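Sorting of Mixed Bar-Shaped Parts: Report of the Student Project "Tai"
Group 8 – Boris Berisha, Vlasta Kneževič, Rok Tomić

1. Why we took this subject

In our practical course the small parts are kept in bins, and after some weeks every bin contains parts of more than one kind. At the end of the term the students sort them by hand. We wanted to know which habits make this work slow, and whether two colours of bar-shaped blocks are enough to study it. Our mentor Gorazd Halilović agreed on the condition that we describe the bin as carefully as the blocks.

2. Material

We used one grey bin with sloping walls of sheet metal. The walls go outwards to the top, so a block that touches the wall slides back to the floor and comes to rest in a position which is hard to predict. The blocks come in two colours, dark green and reddish-brown. We did not clean the bin before the tests, as in normal use it is also not cleaned.

3. Method

A trial begins with the blocks poured into the bin. Then they are taken out one after the other and laid on the side of their colour. We wrote down for every block if it was lying free, if it was touching another block or if it was close to the wall. In total we recorded 499 pick-ups. In 139 of them the block had to be moved first before it could be lifted, and these we call "disturbed pick-ups". The rest went without any correction.

4. Observations

The colours gave us less trouble than we expected. Dark green and reddish-brown are both rather dark, but against the worn metal they can be told apart easily. The position of the blocks was more important. When reddish-brown blocks gather around a green one, the person sorting tends to leave the group for the end, and then all the difficult work comes together.

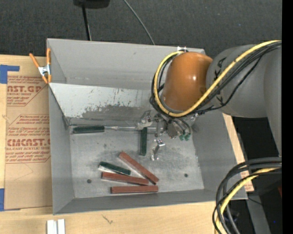
Gorazd Vukadinović read our draft and asked whether the scratches on the floor of the bin should not be treated as a factor too, because a thin edge may catch on them. He would repeat the trials with a smooth sheet laid inside.

We find this a good remark. We had no sheet of the right size, so the question stays open – Vlasta has already made a drawing for one.

5. Further work

In August we would like to repeat the trials with a third colour and with blocks of two lengths. The tables with all pick-ups are kept in the project folder of the group, together with the drawing of the sheet.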